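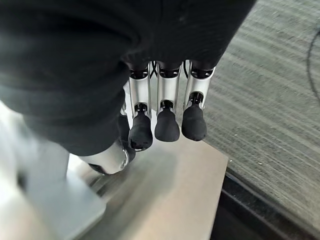 Jul 15, 2019

Bench day at Bratham. Started on the cover before anything else. Black knit, matte, same bolt as the last one. It sits well over the back of the hand but bunches towards the base, and the hem comes down close to the knuckles. I would like it a few millimetres shorter on the finger side. Left it for now.

Read the Kikby sheet over lunch. It gives 1,272 as the part number for the rubber tips and 889 for the pivot pins, neither of which matches the Abeysekara invoice. Wrote to both. Will not order until one of them answers.

Finger segments are aluminium and mark easily, so no more wiping down with the grey shop cloths. Microfibre only. Moved the small screwdrivers to the top drawer and threw out 4 with chewed ends.

Logged the 1,000-cycle check as due in December. The form still has the old colour codes on it. Corrected by hand, initialled, filed.

Hovstead parcel not here. Tracking says the depot. Rang, was on hold through two cups of tea, gave up. Try again before nine tomorrow.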